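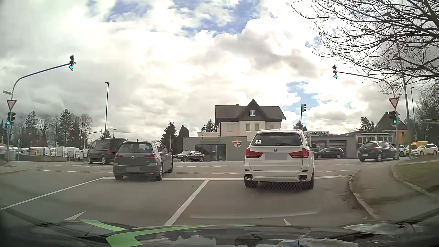

Support de téléphone Lultau : mon avis après une saison de petits trajets

J'ai longtemps roulé avec le téléphone posé dans le vide-poche, à tendre l'oreille pour deviner à quelle sortie la dame du GPS voulait m'envoyer. Puis mon gendre s'est lassé de m'entendre râler et m'a conseillé le Lultau, un petit support à ventouse qui se colle au pare-brise. Je l'ai depuis juin et je m'en sers presque tous les jours, alors je me permets d'en parler un peu longuement (vous me connaissez !).

La pose m'a pris 10 minutes, chiffon compris. La notice est minuscule, mais les dessins suffisent. Il faut bien dégraisser le verre, appuyer franchement, puis rabattre le levier. La première fois, j'avais bâclé le nettoyage et tout est tombé sur le tapis au premier ralentisseur. Depuis, plus rien n'a bougé, même sur les pavés du centre.

Là où il me rend vraiment service, c'est en ville, aux carrefours comme celui-ci : un SUV BMW blanc juste devant, une Golf à gauche, des voitures en travers de l'autre côté, une voiture de police dans le lot, et l'enseigne PLECHINGER sur le garage d'en face. Avec tout ça à surveiller, je n'ai aucune envie de baisser les yeux vers mes genoux. Un coup d'œil à la carte, et je reviens à la route.

Le bras est réglable et se bloque avec une molette. Elle est un peu dure pour mes doigts, je l'avoue, surtout le matin quand il fait frais. La pince, en revanche, se manie d'une seule main, et mon vieux téléphone y tient très bien malgré sa coque épaisse.

J'avais essayé avant cela le modèle Vuvance, celui qui s'accroche à la grille d'aération. Il piquait du nez dans chaque virage et me privait de chauffage, je l'ai donné à ma voisine Nhyira Essien, qui en est ravie dans sa camionnette. Comme quoi, tout dépend de la voiture !

Un regret quand même : aucun passe-câble n'est prévu, et le fil pend devant la radio. J'ai bricolé quelque chose avec une pince à linge.

Note : quatre étoiles sur cinq.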